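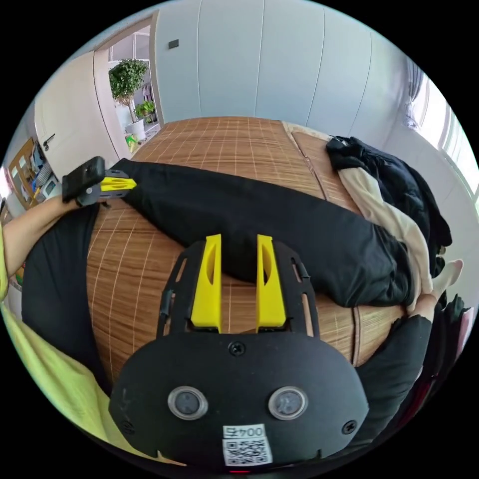 Figure 1. Black trousers on a woven bamboo mat.

Last updated 10/04/2022
By Zhenhua Zheng

Chapter 4. Folding and Strap Goods

A bed covered with a firm mat serves as a folding surface for trousers. Align the leg seams before making the first fold.

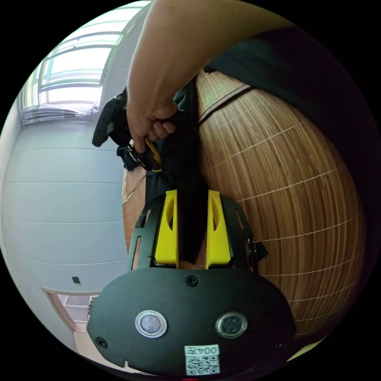 Straps are handled after flat garments. Close each buckle, pull the webbing straight, and roll it toward the buckle. Cords are tied separately. Section 4.1 covers trousers; Section 4.2 covers webbing.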